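How Sorting Bins Work

A sorting bin is an open box that holds one kind of object. The front edge is low and slanted, so a hand can reach in easily. The inside walls slope too – small objects slide down and collect near the lowest point.

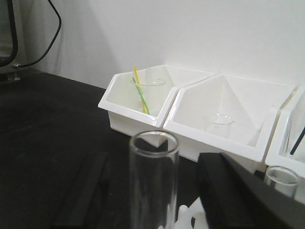 Clear glass is hard to spot against white plastic. Light passes through the glass, and the color behind it shows. Look for the rim, where the glass bends light the most. Straws are easier to find. Yellow and green both stand out against white.

Glass goes in first, upright if it fits.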